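Sandmont deck site: pre-session safety and data checklist, with comments

Modeck wiping study, outdoor demonstrations. Fill in before the first recording of the day and again after any break longer than an hour. Comments from the July check are under each item.

1. Walking surface swept and clear
Pass with comment. Leaf litter collects where the paneling meets the tiles. Sweep before each block.

2. Railing firm under hand load
Pass. Push on the top rail at each post. No movement felt at any of them.

3. Splinters, raised grain, exposed fasteners
Pass with comment. One rough patch under the rail sanded back. Check with a gloved hand first, as the demonstrators work bare-handed.

4. Head camera strap and cable
Pass. Cable runs down the back and is clipped at the belt. The first clip was loose and has been replaced.

5. Cloths
Pass. Blue microfibre only. The Stidumia tracker confuses brown cloths with stained timber and drops the contact label.
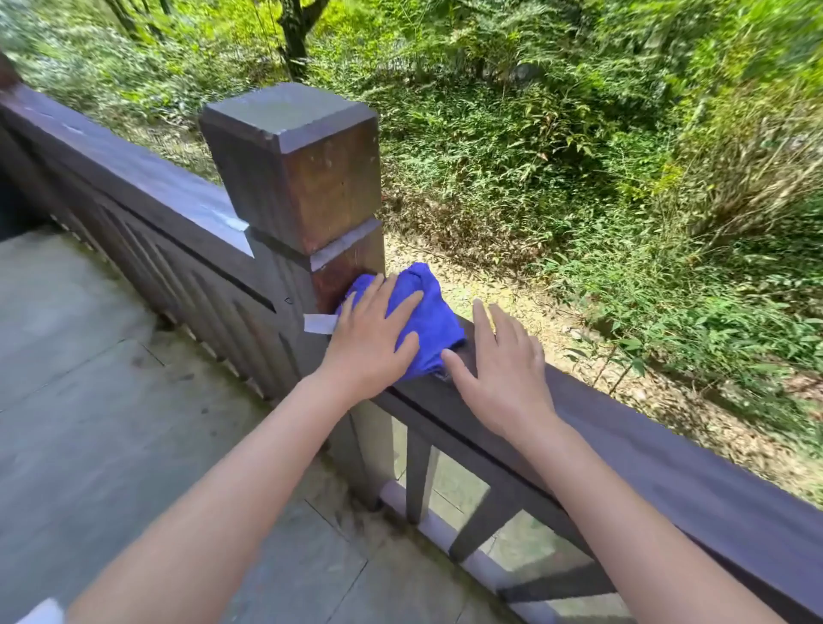

6. Both hands in view during contact
Pass with comment. The method depends on this. The policy learns where to press from one hand and where to brace from the other, and clips with only one hand visible are discarded. Of 1079 clips reviewed so far, 939 were kept. Most of the rest were lost when the demonstrator looked up at the path.

7. Reach over the drop side
Fail, corrected. Demonstrators were leaning out to wipe the outer faces of the posts. Outer faces are now off the task list. Feet stay flat on the tiles.

8. Blur at the start of each stroke
Comment only. Forearms blur when the demonstrator moves quickly. The Charvát filter accepts this as long as the hands and cloth are sharp. Ask for slower strokes but don't stop the recording.

9. Heat, water and insects
Pass. Water and repellent in the shed. Stop at 2 p.m. on hot days.

10. Clip quota
Comment only. The comparison needs 500 post clips and we already have those. Remaining sessions should favour straight rail, particularly the open sections with balusters.

Outstanding: recheck item 7 at the start of the next session. Spare belt clips to be ordered.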